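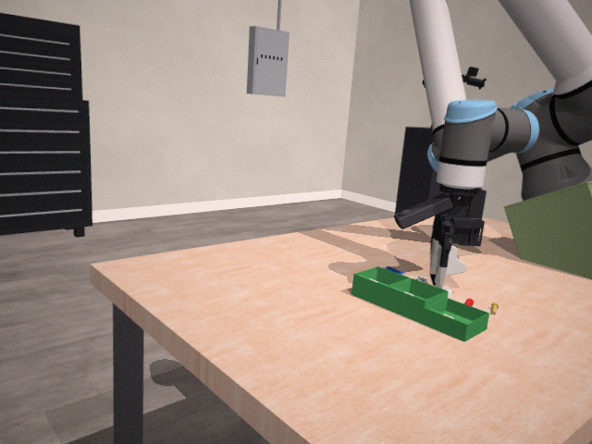
A simulated robot arm over a worktable, with a divided green tray and small parts.

Luderlow publishes rules for reporting simulated robot trials

Fri 25 November

Luderlow, the automation trade group, has published a set of rules for companies that use computer simulation to back up claims about robot arms handling small parts. Member companies will have to follow them in sales material and in the safety files they hand to customers. Other companies may use the text free of charge.

The document is 17 pages long and covers tabletop work: picking, placing, sorting and loading trays. Mobile robots and welding cells are left out. A separate text on palletizing has been discussed, but no work on it has started.

Under the rules, a company that quotes a success rate from simulation must say so in the same sentence or table cell where the figure appears. A footnote is no longer enough. The company must also give the number of runs, the version of the simulator, and what counted as a success. If a part was dropped and then picked up again, the report has to state whether the run was scored as a pass.

"We had members comparing figures that could not be compared," said Victor Ndung'u, who led the drafting work. "One company stopped the clock when the gripper closed. Another stopped it when the part was in the tray and the arm had moved clear. Both called it a completed pick."

The rules settle on the second reading. A placement counts once the part is at rest in the correct compartment and the gripper has let go. A part that ends up leaning on a divider is to be logged as a failure unless the task description allowed it before the trial began.

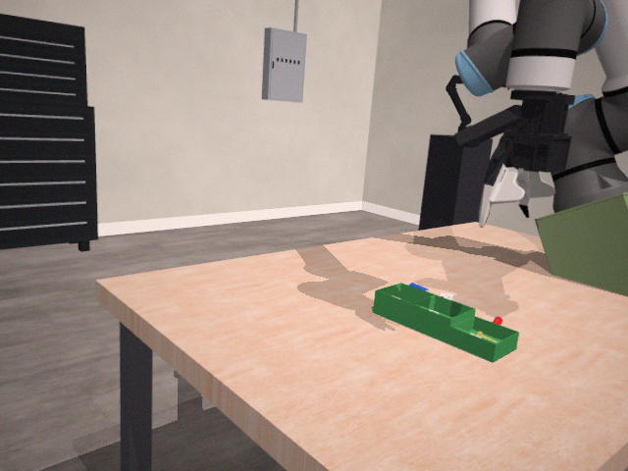 Much of the text deals with how a test scene is set up. Starting positions must be varied between runs, and the range of variation has to be written down in advance. Lighting must be varied as well if the system under test uses cameras. Companies are told to leave arm shadows switched on in the simulator. Some had been turning them off to save computing time, which made the parts easier for the vision software to find than they would be on a real bench.

Objects also need to differ in shape and color. A report based on a single type of part may still be issued, but its title has to name the part. The same goes for trays: a result obtained with one tray layout may not be presented as a result for tray loading in general.

A draft went out to members in August. Skinau, which makes grippers, ran it against its own archive and found that 3,036 recorded simulation runs could be reported under the new terms without being repeated. Another 800 could not. In those runs the starting positions had not been saved, and the company has withdrawn a product sheet that relied on them.

"It was a dull week of work, going through old logs," said Brian Temba, test manager at Skinau. "The runs themselves were probably fine. We just can't show anyone what the table looked like when they began." 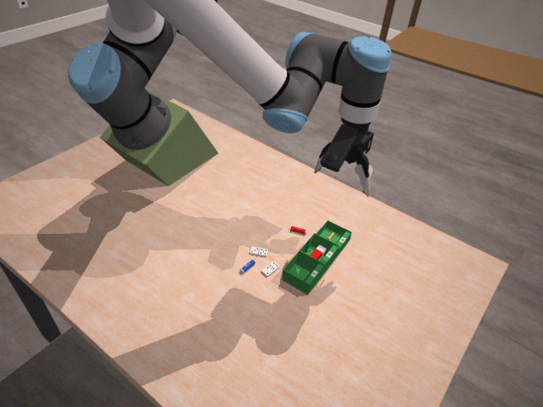
Temba said the company now saves the full scene file with every run, including the camera positions. Storage costs have gone up. He would not say by how much.

The rule that drew the most comment concerns stopped runs. If an operator or a script ends a run early, it stays in the total. The draft had allowed early stops to be dropped when the cause was a fault in the simulator, such as a part sinking through the table surface. Several members asked for that wording to be kept. Cultum, a software supplier, argued that simulator faults say nothing about the robot and that counting them punishes companies using newer tools.

The final version takes a middle course. Faulty runs stay in the total but may be listed on their own line, with a still or a log extract for each one. Cultum said it would follow the rule and ask for it to be looked at again at the first review.

Scenes with more than one arm get a short section to themselves. The report must say which arms were active, whether they shared a controller, and how close they were allowed to come to each other. An arm that is present and parked has to be listed too, as it can block a path or a camera view.

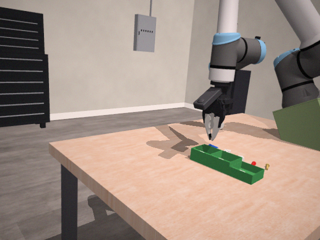 Stills and video are covered in the last part. Any picture made in a simulator must be identified as simulated wherever it might be taken for a photograph of a working cell. Speeded-up video must show the playback rate for its full length. Members may go on using clips already on their websites until the end of the changeover period, provided the pages are not otherwise edited.

Simulation does not replace trials on hardware under the rules. For a safety file, a company must repeat at least 10 of its simulated runs on a real cell, chosen at random by someone outside the development team, and report every one of them. Athumani, a small integrator that took part in the drafting, had asked for a lower number for firms with fewer staff. The request was turned down. Firms may instead use another member's cell by written agreement.

Ndung'u said complaints will be handled in writing and that a company found to have broken the rules will first be asked to correct the material. Repeat cases will be named in the group's newsletter.

The text and a blank reporting form are available from the Luderlow office. Comments for the first review can be sent to the same address.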